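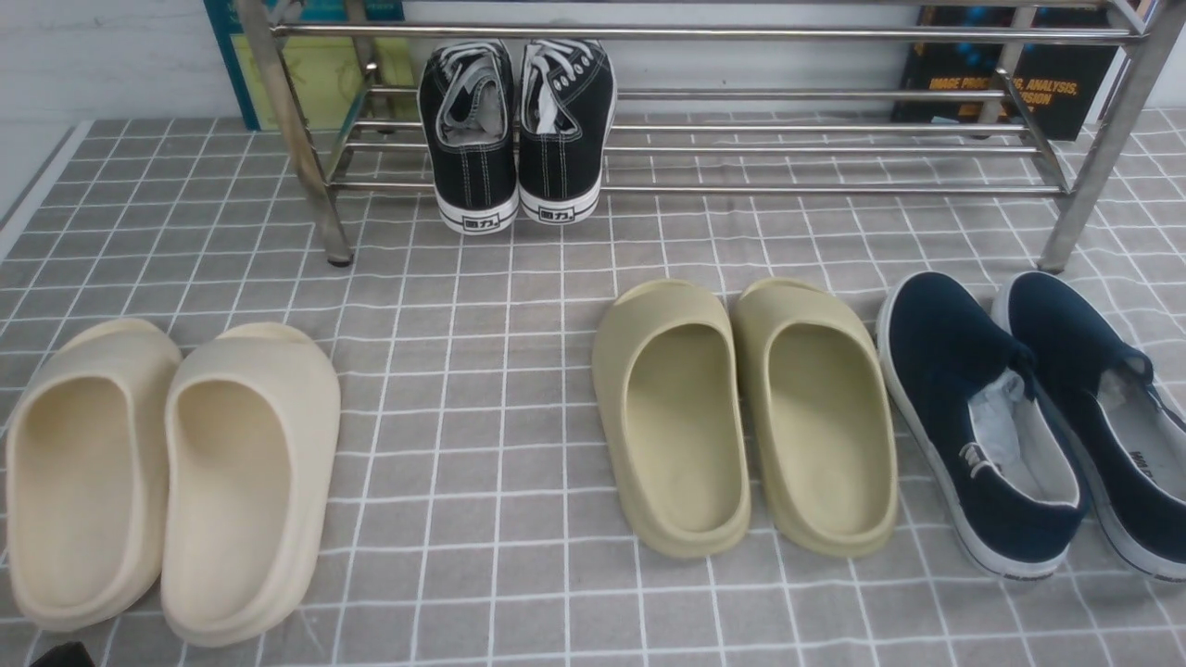

Shoes on the mat, in front of the rack. Posted by mudflap_jo

Print this thread | E-mail this thread

Ceramic coating on a daily driver, worth it or no?

mudflap_jo
16th January
OK so I finally bought a car I like (dark green wagon, 9 years old, one owner) and the guy at Plinard wants to put a ceramic coating on it. He quoted me way more than the $300 I had in my head. I park outside, under a maple, and I drive on salted roads until April. Do I pay up or do the Dasteck kit in my garage? Has anyone here lived with one through a winter?

lubeandlatte
Kit! I did mine with Dasteck two winters ago and it still beads like crazy. The coating part is easy, it's the prep that kills you. Wash, clay, polish, wipe down, then wipe down again because you missed the rocker panels. I had to keep the garage at 60 degrees overnight and my space heater sounded like a leaf blower the whole time.

Harpreet Kowalchuk
I'd go the other way on this. Dark green shows everything, and if you leave a high spot and don't catch it in time you'll be polishing it back off. I had a shop do mine after I botched the hood on my old sedan. Ask Plinard how much of the quote is paint correction. On mine that was most of the bill.

nine_mil_socket
Neither. Lubis spray sealant every couple months, takes me the length of a podcast. You park under a maple, you're going to get sap and bird mess on it no matter what you paid.

lubeandlatte
Sap comes off a coated car so much easier though?? I don't get the coating hate on this board.

nine_mil_socket
No hate, I just like having money. Mine's on year 7 of spray and a hose and people still ask if it's new.

Harpreet Kowalchuk
People ask that in the dark, maybe :) Sealant is fine if you keep up with it. I never did. That's why I paid for the coating.

mudflap_jo
Ha, I won't keep up with it either, I know myself. I called Plinard back and the correction is more than half the quote, so good tip. He said he'd do a lighter one-step polish for less. Leaning that way. Does anybody use the Nastunness shampoo after? He was pushing that too.

lubeandlatte
Any soap without wax in it. I've used Nastunness and it smells amazing but it's pricey for what you get. Get two buckets and a decent mitt and skip the drive-through brushes, please, I'm begging you.

Harpreet Kowalchuk
Agree on the brushes. And ask him how long before you can wash it. My guy told me 7 days and I lasted until the first slush.

7 shares | 3 comments

Comments

tirekicker: One-step polish on an older car is the sweet spot for me too.

Wagonlady: Dark green wagon!! Pictures please when it's done.

dp_norm: Spray sealant gang.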